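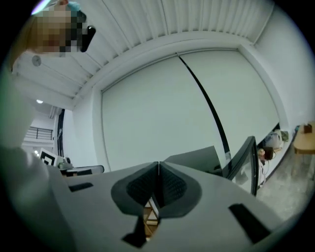 Two dark gray pads with a raised, finely textured surface.

What Is Friction?
Premden Museum Learning Department
Reading for ages 8 to 11

Friction is a force that acts when two surfaces touch and one of them slides, or tries to slide, over the other. It always pushes against the sliding. When you roll a ball across a carpet, it slows down and stops. When you roll the same ball across a smooth tile floor, it travels much farther.

Where does friction come from?

Most surfaces are bumpier than they look. A tabletop may feel flat under your hand, but a strong microscope shows tiny hills and valleys all over it. When two surfaces are pressed together, their hills catch on each other. In the places where they touch very closely, the two materials also stick together a little. Both of these effects make sliding harder.

Weight matters too. An empty box is easy to push across the floor. Fill it with books and it becomes much harder to move, as the floor and the box are now pressed together more firmly.

Useful friction

Walking depends on friction. Each time you take a step, your foot pushes backward on the ground, and friction keeps it from slipping. On ice there is very little friction, so people take short, careful steps.

The brakes on many bicycles work by squeezing rubber pads against the rim of the wheel. Pencils need friction as well. As the point moves over the paper, small pieces of the pencil rub off and leave a line.

Your fingertips have ridges. Scientists are still studying what they do, and several have suggested that the ridges help us hold wet objects and feel small details.

Friction and heat

Rub your palms together quickly for 20 seconds. They will feel warm. Friction changes the energy of movement into heat. People have used this fact for thousands of years to start fires, by turning one dry stick very fast against another.

Making friction smaller

Sometimes friction is a problem. It wears down the parts of machines and wastes energy. Oil helps by forming a thin, slippery layer between two surfaces. Wheels help in a different way: they roll along the ground, and rolling usually takes less effort than dragging.

Try it yourself

You will need a wooden board, a coin, an eraser, and a ruler.

Place the coin and the eraser side by side at one end of the board. Slowly lift that end. Ask a partner to measure the height of the board when each object begins to slide. Write down both numbers and repeat the test. Then cover the board with a towel and try again.

Words to know

Force: a push or a pull.
Surface: the outside of an object.
Lubricant: a substance, such as oil, that lowers friction.

Text by I-seul Maeng. Reviewed by Fergus McIver.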